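1/ OK I have been putting this off since August but I finally want to talk about seed saving, because I did my first full year of it and I'm a little obsessed. Long thread, get a snack.

2/ Backstory: Howard Hartley two plots over gave me an envelope of his pole beans, a purple-podded one he calls Witholm. I planted 12 seeds. By fall I had 600 dry beans. SIX HUNDRED. From one envelope!!

3/ Beans are the place to start if you're new. They mostly pollinate themselves, so what you plant is pretty much what you get back. Same with peas, lettuce, and most tomatoes.

4/ Squash is a different animal. The bees carry pollen all over the place and your zucchini will happily cross with the neighbor's pumpkin. I grew one of those crosses by accident. It looked amazing and tasted like a wet cardboard box.

5/ Leave the bean pods on the vine way longer than feels right. They go tan and papery and you can hear them rattle (best sound in the garden, I will fight you). If rain is coming, pull the whole plant and hang it in the garage.

6/ Tomatoes are the gross one. Squeeze the seeds and goo into a jar, add a splash of water, let it sit two or three days until it smells awful, then rinse. The goo has to break down or the seeds come out slimy and stick to everything.

7/ Dry them on a plate or a coffee filter. I used paper towels the first time and now I own a lot of paper towel with tomato seeds glued on. (You can just plant the towel! I-hsuan Leung does it on purpose.)

8/ Lettuce: let it bolt, wait for the fluff, shake the heads into a grocery bag. You'll get more chaff than seed. Pour it between two bowls in front of a fan on low. On LOW. Ask me how I know.

9/ Sorting! I go by keep, eat, and compost. Wrinkled or moldy goes out, small ones go in soup, and the big glossy ones get saved. Three plastic bins side by side is plenty, and different colors help when you're tired.
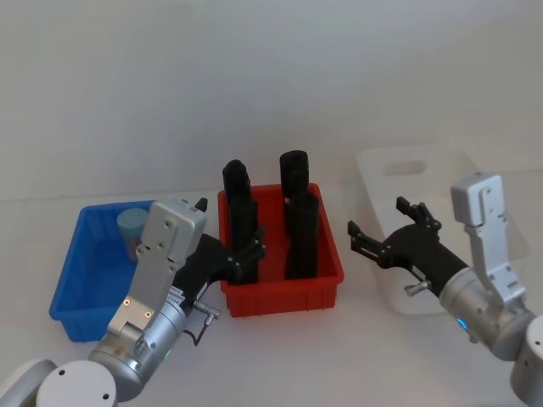 10/ Label before you do anything else. Variety, year, where it grew. I have a jar that says "the good ones" and I could not tell you what they are.

11/ Store them cool, dark and dry. Mine are in paper envelopes inside a big jar at the back of the fridge, behind the mustard.

12/ Swap is at the Domside library next month, 2 pm. I'm bringing Witholm beans and Fung-ping Chou promised me some of her long red peppers. Come say hi and take some beans, please, I have so many beans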